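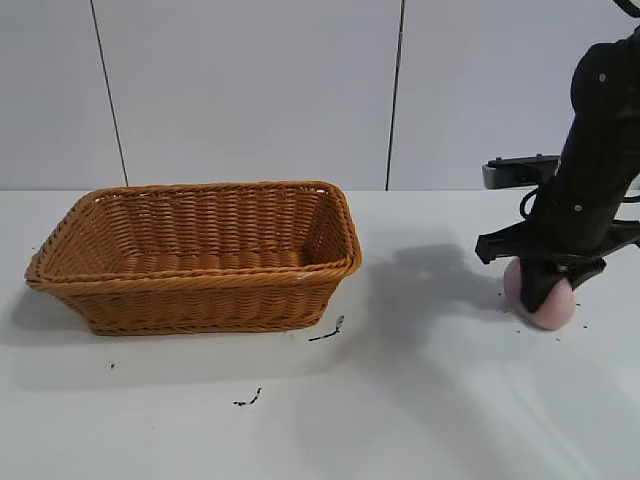 **Prustwood storage basket, rectangular**

The Prustwood is a long woven wicker basket with a thick braided rim and rounded corners. It suits open shelves, hall benches and the bottom of a closet. People buy it for gloves and hats, bread, bathroom towels, or the mail.

**Details**

- Material: natural wicker, clear finish
- Length: 16 inches
- Use: indoor only
- Liner: cotton, sold separately
- Price: $17 per liner; basket prices are on the order form

Wicker is a natural material, so the color will vary a little between baskets. If you are buying several for one shelf, order them together and we will pick a close match from the same batch.

**Care**

Dust with a soft brush or the vacuum attachment. Wipe spills with a damp cloth and let the basket air dry away from heaters. Do not soak it. Loose ends can be trimmed with small scissors.

**Ordering and delivery**

Orders over $80 ship free from our Ballden warehouse. Smaller orders pay the flat rate shown at checkout. Returns are accepted if the basket is unused and the tag is still on.

The Grotska, our round basket, is out of stock until November. Shops wanting wholesale terms for either one should write to Baltasar Palacios at the Howells office and include a resale number.

Page updated July 2021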